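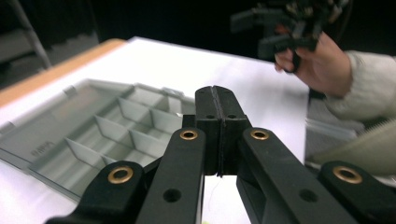
Vandham Night Market Returns for a Third Winter With 60 Stalls and a Covered Music Stage

Category: Community News / Events

VANDHAM – The Vandham Night Market is coming back this November, and it's bigger, warmer and a good deal louder than before! The market opens every Thursday evening through the month on Kasprzak Street, from 5 p.m. until 10 p.m., with 60 stalls running from the old feed store down to the river steps. Admission is free, as it always has been.

Applications for stalls closed last month with 127 makers, growers and cooks asking for a spot, more than twice the number the street can hold. To let more of them in, the organizers at Gestow Street Events have set up a rotating row at the river end, where the stallholders change from week to week. Anyone who comes once and likes it would do well to come again, as a good part of that row will be new.

"We read every single application, and I was hungry the whole time," said Anika Delacroix, market director at Gestow Street Events. "There's a family doing smoked trout hand pies, there's a retired roofer who makes weather vanes, and we have a stall that sells only buttons. I can't wait for people to see it all lit up."

The biggest change this year is the music. In past seasons the bands played from a flatbed trailer beside the post office, and rain ended the evening early more than once. This time they'll have a covered stage in the feed store yard (use the side gate, the front doors stay shut) with benches, patio heaters and a proper wood floor for dancing. Fiddler Birdie Szabo and her band open the first night at 6 p.m., and the Vandham High School jazz band follows them at 7:30. Later weeks bring a brass band, two choirs and an open fiddle session that anyone with an instrument can join, beginners included.

Food has moved too. Hot food stalls now sit together in the middle of the street, with long shared tables under the awnings, so that people can buy from several cooks and still eat with their friends. Look out for dumplings, corn chowder, roasted chestnuts, flatbreads and a cardamom doughnut that sold out on most nights last year. The baker, Darcy Gill, has promised a larger fryer.

"Last year I was turning people away by seven, and I felt terrible," Gill said. "I've been practicing all summer and my neighbors are sick of doughnuts. Come early anyway!"

Children can make paper lanterns at the library from 4 p.m. each market day and carry them over in the lantern walk, which leaves the library steps at 5:15. Materials are provided. Younger children should come with an adult, and the route is flat and fine for strollers and wheelchairs.

Kasprzak Street will be closed to cars between Mill Lane and the river from 2 p.m. until 11 p.m. on market evenings. Parking is free after 4 p.m. in the lot behind the courthouse, and the number 106 bus will run its normal route with a temporary stop at the top of Mill Lane. Bikes can be left in the racks by the feed store. Dogs on leashes are welcome everywhere except the shared tables.

"I've lived on this street most of my life, and for years it was dark by six in November," said Fitzgerald Sorensen, who runs the hardware store at number 3. "Now I keep the shop open late and people wander in with a cup of chowder to look at the lamps. I love it."

A full list of stalls and the music schedule for each evening will be posted in the library window and at the Gestow office on Mill Lane, where printed maps are also available. Musicians interested in the open fiddle session can just turn up.

Media contact: Murdo Lindsay, Gestow Street Events, Mill Lane, Vandham. Interviews with stallholders and performers can be arranged on request.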